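How Does a Motorcycle Stay Up?

A motorcycle has only two wheels. If you park one and forget to put the stand down, it falls over. So why doesn't it fall over when someone is riding it?

Part of the answer is steering. When a moving bike starts to lean to the left, the front wheel turns a little to the left as well. That brings the wheels back under the weight of the bike, and the bike comes upright again. This happens many times during a ride, mostly in tiny movements that the rider doesn't think about.
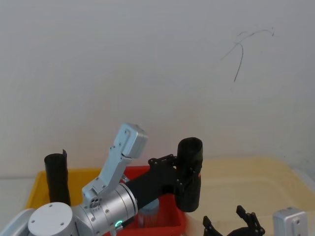
Speed matters too. At walking pace the bike wobbles, and the rider has to work hard to balance. Going faster makes it steadier. You may have noticed the same thing on a bicycle – the first few feet are the hardest.

Why do riders lean in a turn?

When you ride around a bend, your body and the bike want to keep going straight. If you stayed upright and turned the handlebars, the bike would tip toward the outside of the bend. Leaning to the inside balances this out. The faster the bike goes or the tighter the bend is, the more it has to lean.

Why are dirt bike tires so bumpy?

Road tires are fairly smooth, with grooves to let rainwater out. Dirt bike tires have rubber blocks called knobs. The knobs dig into mud, sand and loose soil and give the tire something to push against. The front tire on the Ploltesura trail bike has 129 knobs, and the bike weighs almost 295 pounds, so those knobs have plenty of work to do.

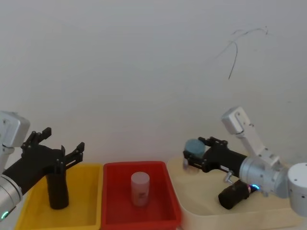
The springs on a dirt bike are long. They squeeze together when the wheel hits a rock and stretch out again afterward. Next to the springs are dampers, which are tubes filled with oil. Without dampers the bike would keep bouncing after every bump.

What do riders wear?

A helmet always comes first. Riders also wear goggles, gloves, tall boots, and pads for the knees, elbows and chest. Children need gear in their own size. A helmet that is too big can slide around and won't protect the head properly.

Words to know

Knob: a block of rubber on a tire.
Damper: an oil-filled tube that stops a bike from bouncing.
Throttle: the part of the handlebar a rider twists to go faster.

Last updated September 16, 2019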